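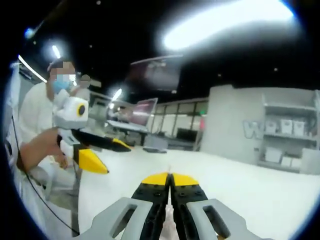

White coat, blue mask.

The Plirdale Pharmacy Newsletter: Your Refill Reminders, Explained

Many of you have written in about the text messages. One customer got four before breakfast, all of them urging her to pick up a prescription she was holding in her hand. We have read your letters, including the one in green ink, and we take the point.

Some history. Until March our reminders were sent by a system called Beltura, which was slow, forgetful and on the whole well liked. Then Beltura was bought by Garrido, and Garrido moved everyone to Jelach, which believes in staying in touch. On its first morning Jelach sent 3855 messages to the people of Plirdale. We had 678 refills ready.

Ivana Huenchumán, who runs our front counter, spent that day on the phone telling callers that no, their late husband's blood pressure pills were not waiting, and yes, she was very sorry. She has since been given the good chair.
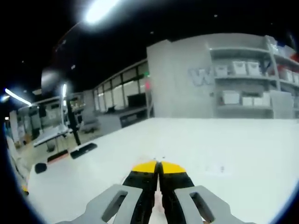
Things are calmer now. You will get one text when your order is ready and a second if it is still with us a week later. After that we will assume you have your reasons. If you would like no texts at all, reply STOP. If you already replied STOP and received a cheerful message thanking you for signing up, please call the counter and we will take you off by hand, as we have now done for 82 of you.

A word on the automated phone line, too. Press 2 for refills. Pressing 2 used to get you the opening hours, read aloud at some length, and a few of you have told us you miss it. The hours are on the door.

Paper reminders are still available. They come in the mail, they make no noise, and they arrive when they arrive. Ask at the counter for the form, and please print your address clearly. The gentleman with the green pen is already on the list.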